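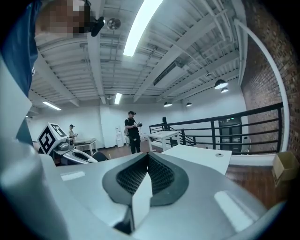
According to Hatem Kettani, the question most often put to the project office was whether the old ceiling would stay. It has stayed, and with it the steel beams and the brick wall, and the large room at the Arruda Building in Illbridge is now open for hire, classes and public events under the management of Sullov.

ILLBRIDGE, 02/06/2018 – Sullov announced today the completion of its work on the main room of the Arruda Building. The project took almost two years from first survey to final inspection, with building work carried out over the last seven months of that period. The room will be offered to local groups, small firms and schools for meetings, training days, workshops, exhibitions and private functions.

The Arruda Building was put up as a storage and packing house and later used by several tenants, each of whom added something to the main room. A suspended ceiling of mineral tiles hung below the roof for many years, along with partitions, boxed-in pipework and a layer of wallboard over the brick. Sullov acquired the building with the stated aim of keeping the main room as a single space and bringing it back into daily use.

A ceiling left open

The largest single decision in the project concerned the roof. The design first submitted called for a new ceiling below the beams, which would have made the room easier to heat and would have hidden the wiring. Sullov withdrew that design after a public survey in which 672 people took part. Most of those who answered wished to see the underside of the roof left in view.

The corrugated metal decking has now been cleaned, repaired at the seams and painted white, as have the long steel beams that carry it. Loose paint was taken back by hand. Dents in the decking that did not affect its strength were left as found. Visitors who look closely will be able to pick out sections where the metal was replaced, and Sullov has made no attempt to disguise them.

Insulation has been laid above the decking on the outside of the roof. This added to the cost of the project and to its length, and for part of the work the building stood under a temporary cover. Sullov thanks the neighboring businesses for their patience while the access lane was reduced to one side.

"We were asked many times why we did not simply put the tiles back," said Hatem Kettani. "The height is the best thing about this room. A class held under those beams feels different from a class held in an office, and the people of Illbridge told us so before we had finished asking them."

Lighting

General light in the room comes from long fluorescent fixtures hung from the roof. Sullov considered replacing these with spotlights on a track and decided against it following trials with two groups of likely users, one of them a sewing class and the other a drawing class. Both groups preferred even light over the whole floor. The fixtures are switched in three banks, so that the far end of the room may be darkened for a screen while the near end stays bright.

Black dome pendant lamps hang on the brick wall side and back toward the middle of the room. These were chosen from the Plidus range and are on a separate circuit from the fluorescent fixtures. With the main light off and the pendants on, the room is suited to evening receptions, readings and dinners. Hirers may use both together, and the settings are marked on the switch plate beside the main door.

Wulan Tuhumury, who prepared the lighting plan, noted that the pendants are hung at more than one height. "A row set dead level looked too much like a showroom when we tried it," she said. "People tend to gather on the brick side of the room during a break, and we wanted the light there to feel a little closer and softer. The pale inner face of the shade throws a good deal of light down, more than one might expect from a black lamp."

Fluorescent tubes of a standard type have been used throughout the room, and spare tubes are held on site. Used tubes will be collected for proper disposal by the building's regular contractor.

The brick wall

The brick wall was found to be in fair condition once the wallboard came away. Cracked bricks were cut out and replaced with others salvaged from a shed at the rear of the site, which was taken down during the same period. The mortar was renewed where it had crumbled. The face was then brushed and sealed with a clear, dull finish that keeps down dust.

No nails, hooks, screws or tape may be put on the brick. A hanging rail has been fixed for hirers who wish to show pictures, quilts or banners, and cords and clips may be borrowed at the front desk. Items to be hung should be light enough for one person to lift without help. Hirers planning a larger display are asked to speak with the building office before they book.

Sound and heating

A high room with a metal roof will carry sound, and Sullov wishes to be open on this point. Tests were made during the final weeks of work with music and speech. Speech from one end can be followed at the other when the room is quiet, and a microphone is advised for talks given to a full room. Sound panels have been bought and are kept on wheeled stands so that they can be moved to suit the event. Drumming and amplified bands are not permitted in the evening.

Heating is by warm air. The system should be given time to bring the room up to a comfortable level in cold weather, and staff will switch it on ahead of each booking at no added charge. Two doors on the yard side can be opened for fresh air in summer. Hirers with equipment that is affected by drafts, among them potters and paper workers, may ask for the doors to be kept shut.

Hire of the room

Bookings are open from today for dates beginning in June. The room may be taken by the half day, the full day or the evening. A lower rate applies to schools and to registered charities within Illbridge, and this rate is open on any day of the week. The shortest booking is three hours, to include the time needed for setting up and clearing away.

The hire fee covers use of the room, heating and light, folding tables, stacking chairs and the small kitchen off the entrance passage. Tables should be wiped down and returned to their racks after use. Hirers are asked to carry the tables, as dragging them marks the floor. Food may be brought in. Candles, smoke effects and helium balloons are not allowed; balloons that escape to the decking are difficult to recover and have been known to settle against fixtures.

Groups that took part in the trials will keep their existing times until the end of the season. After that date all regular places will be opened to new applicants, and Sullov will publish a timetable at the front desk and by mail to those on the project list.

"Our hope is that the room will be used hard," said Hatem Kettani. "It was built for work. We would be glad to see a trade class in the morning, children in the afternoon and a supper in the evening, all in the same day, and we have set the hire times with that in mind."

Access

The main door opens at street level and there is no step between the street and the room. Accessible restrooms are in the entrance passage. A loading door on the yard side will take large items and may be used by arrangement with the office. Parking in the yard is limited and is kept for hirers who are unloading and for visitors with a disability permit. The nearest public parking lot is behind the Illbridge library.

Persons wishing to see the room before booking may do so by appointment. Visits are made at times when they will not disturb the groups at work, and visitors are asked to report to the front desk on arrival.

About Sullov

Sullov owns and manages older commercial buildings and lets them for mixed local use. The Arruda Building is its first property in Illbridge.

Press contact: Wulan Tuhumury, Sullov, Arruda Building, Illbridge. Floor plans and a list of hire rates are available on request.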